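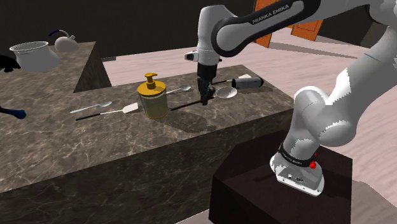

Begoñe Ortuño wrote in to say that my last post on the Trumton runway excursion blamed the crew too early, and that the braking action report deserved more attention than I gave it. She has a point. I had the report in front of me and gave it a single line.

The report was 50 minutes old when the aircraft landed. In that time the rain at Trumton had gone from light to heavy, and no new check was made. The crew worked out their landing distance from the old figure and had a margin of 109 meters on paper. With one step down in surface condition, that margin is gone.

The touchdown was long – this part I stand by – but the approach speed was 4 knots over target, well inside limits. The interim report gives the speed on page 11 and leaves the runway check to an appendix.

Stultau had a similar case in May and now repeats the check whenever the rain changes category. I have asked whether Trumton plans to do the same, and have had no reply so far.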